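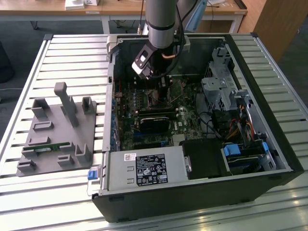 Gereo releases version 3 of its desktop operating system

2019-11-23

Gereo has released version 3 of Rendorow, its free desktop operating system for older computers. Installation files went up on the project's download page overnight, and people already running version 2 will be offered the upgrade through the built-in updater over the coming weeks.

The main change is a new file manager called Koltar. It replaces the one Rendorow had used since its first release, which many users said was slow to open folders with a lot of photos. Koltar adds tabs, a preview pane and a search box that looks inside text documents. The old file manager can still be installed from the software catalog, but it will no longer get fixes.

Gereo has also reworked the startup process. Services such as printing and Bluetooth now load after the desktop appears. The developers say this makes the most difference on machines with a mechanical hard drive. The system needs at least 2 GB of memory, the same as before, and 8 GB of free disk space.

Support for 32-bit processors has been dropped from the standard download. A separate 32-bit edition is planned for January, and users who depend on it are advised to stay on version 2 until then. Security updates for version 2 will continue through next year.

More than 200 bugs were closed during testing, according to the release notes. One known problem remains: on some laptops with Zeman wireless cards, the network connection does not come back after the lid is closed and opened again. Turning Wi-Fi off and on from the system menu restores it. A fix is in testing and should arrive with the first maintenance update.

The upgrade keeps personal files and most settings, though desktop themes made for version 2 will be switched off and have to be reinstalled. Gereo recommends making a backup first. Anyone who has encrypted their home folder should read the upgrade page before starting, as the passphrase must be entered twice during the process.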